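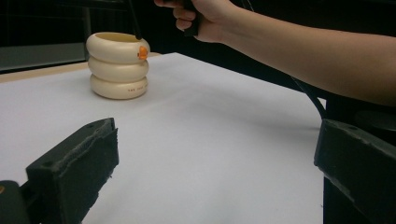
Repotting a string of hearts, how big should I go?

marl_and_grit
Mine has been in the same 90 mm pot for 2 years and the roots are showing at the drainage holes. Trails are long but it has hardly grown since spring. Is September too late to move it?

Janavero
Not too late if it's indoors. Go up one size, 112 mm at most. They sulk in a big pot because the compost stays damp.

tidewrack
I'd leave it until spring. Mine flowers best when it's cramped, and showing roots don't mean much on these.

marl_and_grit
It has never flowered, so maybe cramped isn't doing it any good.

Janavero
Flowering is down to light. Where does it sit?

marl_and_grit
Bookshelf, a fair way from an east window.

tidewrack
Move it to the windowsill first then. If you repot as well you won't know which one helped.

Ching-wen Su
I don't agree about waiting. If water runs straight through, the compost is worn out — repot now and add plenty of perlite. Cacti compost on its own goes hard.

sriwong_k
Does anyone bother with feed? I use half strength in summer.

Ching-wen Su
Same here, and I stop in autumn.

marl_and_grit
Water does run straight through. I'll get perlite on Saturday and move it to the sill at the same time. Sorry tidewrack.

tidewrack
Your plant. Don't water it for a week after.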